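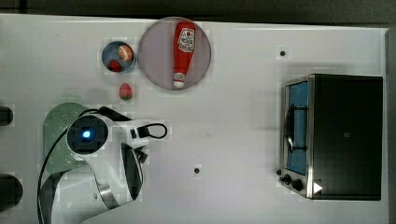

4.2 Le communiqué de visite : ce qui reste de l'entretien

Rappel rapide du matériau. Le corpus Arnside réunit 53 communiqués de fin de visite, tous publiés par des services de presse ministériels, tous disponibles en trois langues (langue du pays hôte, langue du visiteur, anglais). Pas les discours, pas les conférences de presse -- uniquement le texte court mis en ligne après l'entretien. Codage selon la grille Grenerow, légèrement modifiée : voir 3.1 pour le détail des catégories, et la figure 2 de cette même section pour leur répartition.

Premier constat, attendu. Le vocabulaire de l'accord domine partout. « Convergence de vues », « dialogue franc », « volonté commune ». Formules stables d'une visite à l'autre, souvent recopiées mot pour mot du communiqué précédent, y compris quand le ministre a changé entre-temps. Le genre survit au gouvernement. Littérature abondante là-dessus, on n'y revient pas.

Deuxième constat, moins attendu : le désaccord n'est pas absent, il est déplacé. Presque toujours en fin de texte, dans l'avant-dernier paragraphe, après le commerce et avant les remerciements. Il prend la forme d'un verbe de parole sans complément de contenu : les ministres ont « évoqué », « abordé », « échangé sur ». Le sujet est nommé, la position ne l'est pas. Pour le lecteur habitué, c'est un signal assez net. Pour les autres, une phrase de remplissage.

Reste la question des langues. C'est ici que le corpus devient intéressant. La version de l'hôte et celle du visiteur divergent rarement sur la liste des sujets, mais souvent sur l'ordre. Un thème placé en ouverture d'un côté passe au milieu de l'autre. La version anglaise, en principe neutre, suit dans la plupart des cas l'ordre de l'hôte (c'est son service qui la rédige, en général le soir même). Nous avions posé l'hypothèse inverse dans le projet initial, à savoir une version anglaise négociée ligne à ligne. Hypothèse abandonnée. Les entretiens menés en avril avec des rédacteurs vont dans le même sens : la relecture par l'autre partie existe, elle porte surtout sur les titres et les noms propres.

Le cas Gernau mérite un mot à part. Série de cinq visites, mêmes interlocuteurs, même dossier frontalier en toile de fond. Le terme « minorité » figure dans les deux premiers communiqués, puis disparaît au profit de « communautés », puis de « citoyens ». Aucune annonce n'accompagne ce glissement. Les journalistes locaux l'ont relevé tardivement, au moment où le mot était déjà parti des trois versions. On peut y lire une concession; on peut aussi y lire une simple harmonisation lexicale entre services. Le corpus seul ne permet pas de trancher et nous préférons laisser la question ouverte plutôt que de forcer l'interprétation.

Sur les citations directes, maintenant. Elles sont attribuées au ministre, entre guillemets, et paraissent donc rapporter une parole. Comparées aux enregistrements quand ils existent, elles en diffèrent beaucoup : phrases raccourcies, images supprimées, adversaires politiques gommés. Dans plusieurs cas la citation n'a pas d'équivalent oral du tout. Les rédacteurs interrogés n'y voient rien d'anormal, la citation étant selon eux un paragraphe comme un autre, validé par le cabinet. Conséquence de méthode : traiter ces guillemets comme du discours rapporté, ainsi que le font encore certaines études par mots-clés, est une erreur. Nous les avons codées à part.

Limites. Le corpus ne couvre que des visites ministérielles, donc ni sommets ni déplacements de chefs d'État, où le protocole est plus lourd et la rédaction plus longue. Les communiqués retirés après publication manquent aussi; nous en avons retrouvé quelques uns par les archives, trop peu pour en faire quelque chose. Enfin l'indice de Barua, utilisé pour mesurer l'écart entre versions, tient mal sur les textes très courts -- il surévalue les permutations de paragraphes. Les valeurs données en 4.3 sont corrigées, celles de l'annexe ne le sont pas encore.

Un point de terminologie avant de passer à la suite. Par « version », on entend toujours ici le texte publié dans une langue donnée, jamais un état intermédiare du brouillon. Les brouillons sont traités en 4.4.

Contact : secrétariat de la revue | Mentions légales | © Tous droits réservés | Haut de page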